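The Sendano Center for Islamic Studies has received several questions on fidyah, the payment made by those who cannot fast in Ramadan. The following posts set out the general rulings.

Fidyah is owed by a person whose inability to fast is lasting, such as the very elderly or those with an illness from which recovery is not expected. One needy person is fed for each day missed.

A person with a passing illness does not pay fidyah in place of fasting. The days are made up after recovery, at any time before the next Ramadan.

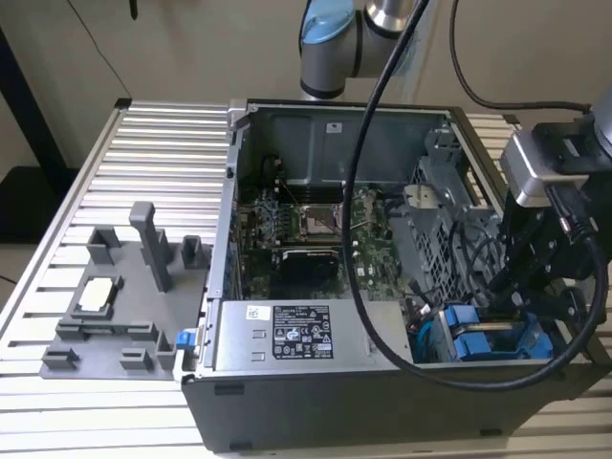
Travelers follow the same rule. The days may be made up separately or in a row. Someone who missed 10 days may fast 2 each week until the count is complete.

Fidyah may be given as cooked meals or as staple food. Scholars differ on paying its value in money, and those who wish to do so should ask a scholar they trust.

If a person paid fidyah and later regained health, many scholars hold that the payment stands for the days already covered. Future days must be fasted.

Written questions may be sent to the Center until the end of October.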